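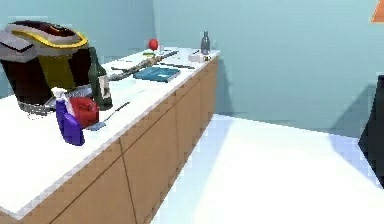 Figure 4. A simulated kitchen counter from the Kendwood set.

4.2 Collecting examples

We gathered 300 demonstrations in Kinero and kept 100. We doubt that the number means much. Objects such as the purple spray bottle and the closed book sit on a clean white countertop with smooth, simplified surfaces, and a policy may learn little beyond that. Adding clutter, as in Figure 4, does not settle the question. We make no claim about real kitchens.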